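Lesezeit: 2 Minuten

7. Dezember 2025

Den ganzen Nachmittag in der Werkstatt gewesen. Der Arm läuft wieder, das zweite Gelenk ruckelt aber immer noch, wenn er von ganz unten hochkommt. Eduardo meint, es liegt am Riemen. Ich glaube eher an die Lagerung, die wir im November eingebaut haben und die ich damals schon zu stramm fand. Wir haben beides nicht geprüft, dafür hätte der ganze Unterarm abgemusst.

Stattdessen die Kamera neu eingemessen. Die alte Kalibrierung war nach dem Umbau der Halterung wertlos. 98 Aufnahmen vom Schachbrett, 13 davon unbrauchbar wegen Spiegelung. Danach stimmten die Koordinaten auf 2 Millimeter, das reicht mir vorerst. Der Rechner hat zwischendurch gemeldet, dass die Platte voll ist. 969 alte Testbilder gelöscht und weitergemacht.

Für die Greifversuche den Tisch neu belegt. Das Brötchen mit dem orangefarbenen Buckel liegt jetzt hinten neben dem rosa Teller, davor der blaue Würfel, die Banane weiter links. Die offene Kiste bleibt das Ziel. Das zerknüllte Papier habe ich dazugelegt, weil die Erkennung im November jedes Stück Müll für einen Gegenstand mit Griffkante gehalten hat.

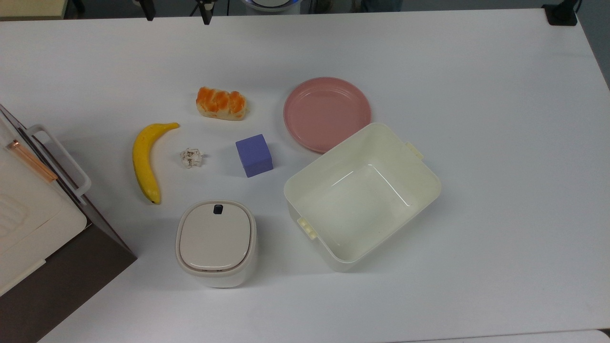 Was noch offen ist

Die Kiste ist weiß und der Tisch auch, das mag die Segmentierung nicht. Eduardo will den Rand mit Klebeband markieren. Mir wäre eine dunkle Unterlage lieber — die hätten wir dann auch für den kleinen Behälter mit dem Deckel, der hat nämlich das gleiche Problem.

Die Steuerplatine von Hnatiuk ist immer noch nicht da. Bei Nustell nachgefragt, keine Antwort. Wenn bis Monatsende nichts kommt, nehme ich die alte aus dem Projekt Darkcombe, auch wenn die Stecker nicht passen und ich wieder einen halben Tag crimpen muss.

Eduardo Enriquez in die Schlüsselliste eingetragen, er kann jetzt auch abends ohne mich rein. Schraubendreher T10 fehlt wieder. Morgen den Unterarm abnehmen und nach dem Lager sehen, dann erst den Riemen. Fett mitbringen.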